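Home > Tips > Workshop and Storage
10 October 2022

Sorting out a box room you also work in

Most small homes have one room that does three jobs. It holds the boxes, it holds the tools, and somebody has to sit at a desk in it. These tips come from doing up a back bedroom over a few weekends. The room is small, the walls are old plaster and the budget was tight.

Start with the floor

Clear the floor before you buy a single shelf. Put everything on the landing if you have to. With the floor bare you can see where the sockets are, whether the boards are level, and which corner gets damp. Ours was the outside corner behind the door, so nothing made of paper goes there now.

Sweep, then wipe skirting boards with warm water and a drop of washing-up liquid. If you find black spots on the wall, deal with those first and leave the room empty until the plaster has dried out. It can take a week or more with the window on the latch.

Cardboard boxes

Cardboard is fine for dry rooms and a poor choice for garages. It soaks up moisture from concrete, goes soft at the base and gives way when you lift it. If you must use it in a garage, stand the boxes on a pallet or a few battens.

Use boxes of the same size wherever you can. Mixed sizes waste space and the stack leans. Heaviest at the bottom, and never above shoulder height if you will need to get them down on your own. Books go in small boxes only. A large box of books will split at the seam or hurt your back.

Tape the base with two strips along the join and one across it. Brown paper tape holds better than people expect, as long as the surface is free of dust. Plastic tape is quicker but it dries out and lifts in a warm room.

Label two sides and never the top. The top is the part you can't read once another box is on it. Write what is in the box in plain words: "winter curtains", "paint trays", "spare plugs". "Misc" is no help to anyone. We use a fat black marker, and stick a paper label over the old writing when a box gets used again.

Flattened boxes are worth keeping, up to a point. Five is plenty. Stand them upright behind a wardrobe, and put the rest out for recycling.

Cables on and over the desk

Any cable lying loose over a work surface will get caught by a sleeve sooner or later. Run it along the back edge and fix it every 40 cm or so. Adhesive clips do the job on painted wood if you clean the spot first and press hard for a minute. On bare chipboard they drop off, so use small screw-in clips there.
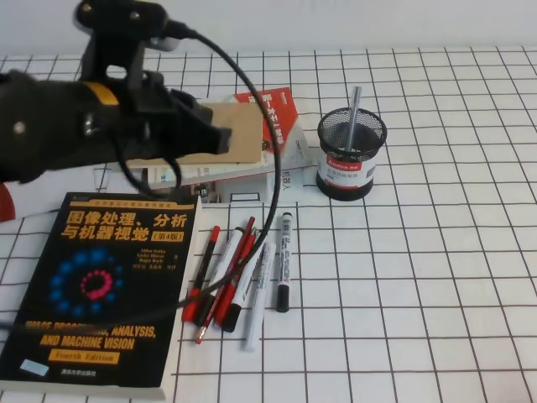 A loose cable takes up more of the desk than you would think.

Leave slack where something has to move. A lamp on a hinged arm needs enough cable to reach its furthest point without pulling on the plug. Move it through its full range by hand before you fix the last clip. Take up the rest of the slack in a loose coil under the desk. Don't wind it tight, and don't coil an extension lead that is carrying a heater. Fully unwind any reel before you plug in something powerful.

Old bread bag tags make good cable labels. Write on them in biro and clip them on near the plug. Use the same word at both ends.

Protecting the table top

A good table needs a cover if you are going to cut, glue or paint on it. Options, cheapest first:

Lining paper. Tape it at the corners and throw it away when it gets messy. It is no use for wet work.

Oilcloth or wipe-clean vinyl. Good for glue and paint. Hot things mark it. A squared pattern is handy for lining up paper and card, but check it against a ruler before you rely on it for measuring. Printed squares are often slightly out.

Cutting mat. The only one of the three that will stand up to a craft knife. Store it flat, away from radiators and direct sun, or it will curl and stay curled.

PVA glue peels off vinyl once it is dry, so leave spills alone overnight. Superglue doesn't. Put a scrap of baking paper under the job and you won't need to find out.

Shelves

Measure the depth of your boxes before you decide on the depth of your shelves. We did it the other way round with the first unit, a Bida five-shelf in pale pine, and the boxes stuck out at the front. It now holds jars and paint tins and is very good at that.

The second unit came second-hand from Gamotham and is 123 cm wide. It took an afternoon to put up. On old plaster you want the fixings in the studs or in solid brick, and a strap at the top if there are children about. Check with a level after every screw and not just at the end. If the floor slopes, pack under the low side with thin slips of hardboard.

Leave a gap of 3 cm behind any unit on an outside wall so that air can get round.

Small things

Screws, hooks and picture pins keep well in clean jam jars. Soak the labels off in hot water with a spoonful of bicarbonate of soda. What glue is left will come away with cooking oil on a cloth.

Sandpaper curls if it is left in a drawer on its own. Put a piece of board on top.

Keep a pencil on a string by the door. Pencils left on the desk walk off.

A damp cloth picks up fine dust. A dry one moves it along the shelf.

Keeping it that way

Once a year is enough for a proper clear-out. We do ours in January, when the decorations go back up and everything is being moved anyway. Open every box that hasn't been touched since the last time. If you can't think when you would want what's in it, it goes to the charity shop or the tip.

In between, ten minutes at the end of a job will do. Tools back, offcuts in the bin, glue lids on tight, desk wiped down.

More in this section: Stopping drawers from sticking | What to do with half tins of paint | Drying boots without a boiler cupboard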